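**Forum > Student Projects > Household Pickup (autumn team)**

## Wrist view too dark over the mousetrap, should we relight?

**vendula_sokol** wrote:

Good evening everybody. I am responsible for the labeling of our wrist renders in the Pollavow project, and I would like to ask for an opinion before I continue.

We have 1,354 renders. I have marked 1,011 as usable. The rest I have put in a separate folder, and most of that folder is the mousetrap. The middle of the board is in such a deep shadow that I cannot draw the border of the spring with any confidence. The lower end of the wood and the wire frame there are readable, the metal plate only a little. I tried to raise the brightness in Skundex, but then the black of the fingers becomes gray and the outline of the finger is also wrong.

My proposal is that we add a second light to the scene and render again. It would take one night on the club computer.

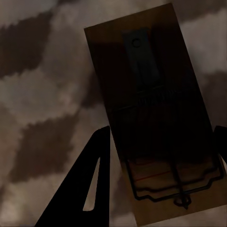 ### Re: Wrist view too dark over the mousetrap

**tobbe_k** wrote:

I vote no. The shadow is a part of the problem we have chosen. When the hand comes near to an object in a real kitchen it will also be dark between the fingers, and nobody will bring us a lamp. If we relight everything, we train on pictures that are nicer than the life.

Also, one night is optimistic. Last time it was two, and Group 7 could not use the machine.

### Re: Wrist view too dark over the mousetrap

**vendula_sokol** wrote:

I understand the argument, but a label which I guess is worse than no label. If I draw the spring from my imagination, the network learns my imagination. I could label only the whole board as one piece and leave out the parts. Would this be acceptable for you?

### Re: Wrist view too dark over the mousetrap

**mirel.d** wrote:

For grasping I think the whole board is enough. The edges are straight and the corners that we see are sharp, so the angle can be estimated quite well. The spring is interesting only if we want to know from which side it is safe to hold it, and this was planned for November anyway.

But I want to disagree a little with both of you about the light. It is not dark everywhere. Please look at the floor on the upper right in this one: 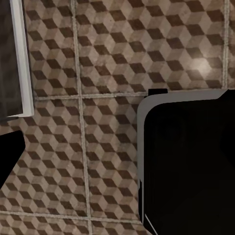 *Wrist view with open floor between the fingers. Note the glare on the tiles.*

The pale faces of the pattern are almost white there. If you add a second light, I am afraid that this spot will become worse. The floor is already difficult, because the cube pattern gives false edges in my detector. It finds "boxes" on the tiles where there is nothing.

### Re: Wrist view too dark over the mousetrap

**tobbe_k** wrote:

The false boxes are a good point and should have their own thread. Did you try with a different threshold, or only the one from the course notes?

### Re: Wrist view too dark over the mousetrap

**mirel.d** wrote:

Only the one from the notes. I will try others on the weekend and write the result.

### Re: Wrist view too dark over the mousetrap

**vendula_sokol** wrote:

Thank you both. Then I will do it so: whole board as one label, no parts, no new render for now. The folder with the dark ones stays where it is, please do not delete it. I would still like to make a small test with a softer light, on 2 renders only, and compare the glare. If tobbe_k is still against it after he sees them, we can discuss it at the meeting.

### Re: Wrist view too dark over the mousetrap

**tobbe_k** wrote:

Two renders I can live with. Please put the light settings in the file name this time.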